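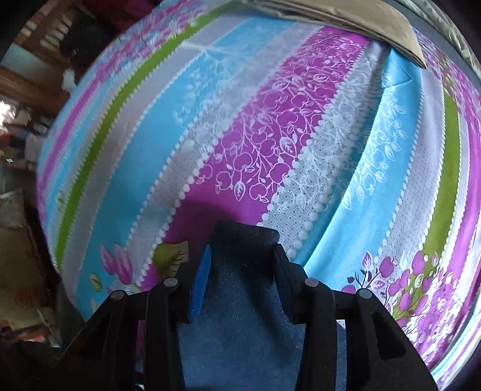 Redação Misden

A Plovier, marca de têxteis para o lar, põe à venda em maio uma nova linha de lençóis estampados às riscas largas, em magenta, cinzento-claro, azul-claro e verde-lima. As faixas magenta e azuis levam maçãs e folhas desenhadas a branco; as cinzentas têm um padrão rendado de pequenos losangos e pontos.

Os lençóis serão vendidos nas lojas De Haan e pela internet, em três medidas. A mais pequena destina-se a camas de 90 centímetros e a maior tem 200 centímetros de largura. As fronhas vendem-se à parte, nas mesmas cores.

O desenho foi feito no estúdio da marca em Misden, a partir de um papel de parede antigo guardado no arquivo da empresa. O original tinha apenas duas cores. A equipa manteve as maçãs, redesenhou os ramos e acrescentou os rebordos brancos recortados que separam as faixas.

Segundo a Plovier, a primeira encomenda foi de 1.348 conjuntos. Depois da apresentação aos lojistas, a produção subiu para 2.261, e o prazo de entrega de algumas medidas passou para o fim do mês. As lojas mais pequenas recebem primeiro a medida de solteiro.

A estampagem é feita em Drundell, na mesma fábrica que já trabalhava as toalhas e as cortinas da marca. A empresa diz que as faixas obrigaram a acertar o corte com mais cuidado, para que as riscas da fronha continuem as do lençol quando a cama está feita. Nas primeiras provas havia um desvio visível junto à costura, corrigido antes do início da produção.

Os tecidos são de algodão e podem ser lavados à máquina a 40 graus. A etiqueta recomenda lavar os lençóis em separado nas duas primeiras vezes, por causa do magenta, e não os juntar a ganga ou a outras peças azul-escuras, que podem largar tinta sobre as faixas claras. A secagem deve ser feita à sombra. O ferro pode ser usado a temperatura média, pelo avesso.

A linha inclui ainda uma capa de edredão com o mesmo desenho de um lado e cinzento liso do outro. Essa peça só chega às lojas no outono. Está também prevista uma versão para berço, sem data marcada.

Quem comprar nas lojas De Haan pode trocar a medida até um mês depois da compra, desde que o lençol não tenha sido lavado e conserve a etiqueta. As encomendas feitas pela internet podem ser levantadas ao balcão sem custos de envio. A loja de Misden terá os conjuntos expostos no piso de cima, na secção de quarto, a partir das 10 horas do primeiro dia de venda.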